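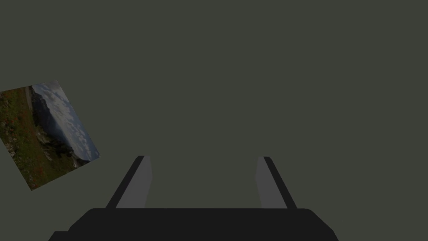 Simulated cell inspection – two-arm unit, Dulora room
Site: Plemport
Date: 27th April
Reason: left arm faulted on a table reach, run 294. Motion limits to be checked before runs resume.

1. Stop command, both arms – PASS
Tried from the console and from the script.

2. Fault log saved – PASS
Copied to the Sevora folder. The log shows a joint limit error on the left arm, then a second one 2 seconds later. The first should have halted the run and didn't.

3. Left arm reach to table – FAIL
Target is the round purple item. The planner accepts a path with the wrist too close to its limit.
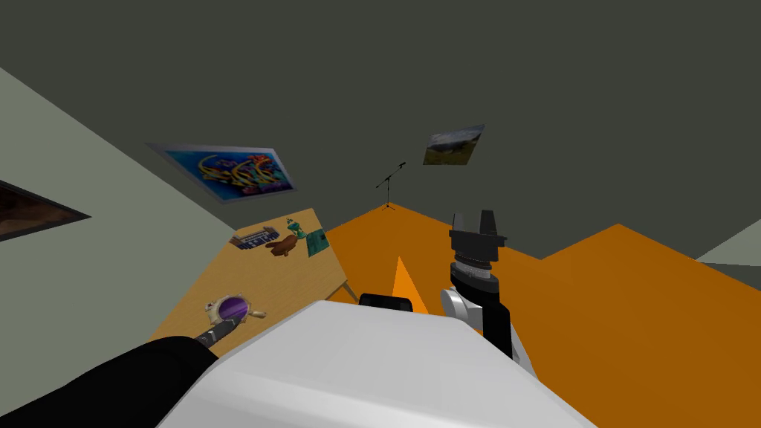
The limit margin in the config was set to 2 degrees. It was wider in the October version and there is no note of who changed it. Put back to the old value, needs a retest.

4. Right arm parked during left arm moves – PASS
Stays upright, gripper open. No commands sent to it in the log.

5. Collision check, tabletop items – OPEN
Contact shapes for the small items are still the default boxes. Van Dusen to send new ones.
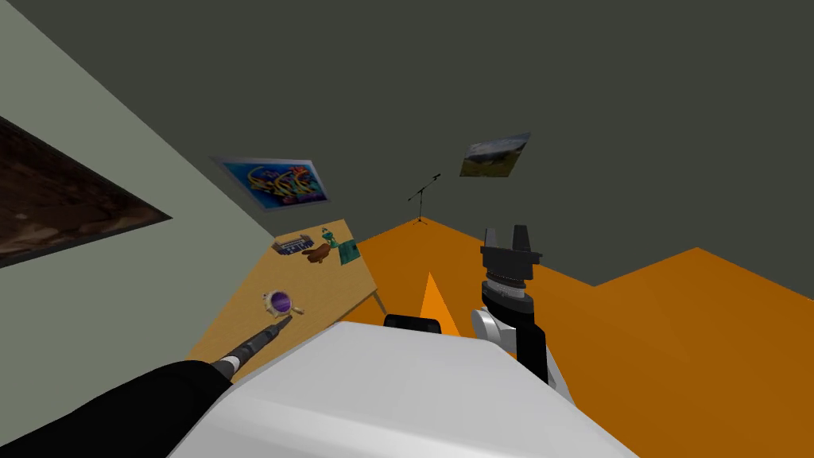
Left arm short of the purple item, right gripper open and pointing up.

6. Watchdog timeout – FAIL
Set to 60 seconds. Far too long for this cell – lower it and rerun item 2.

Result: NOT RELEASED. Items 3, 5 and 6 to be closed first.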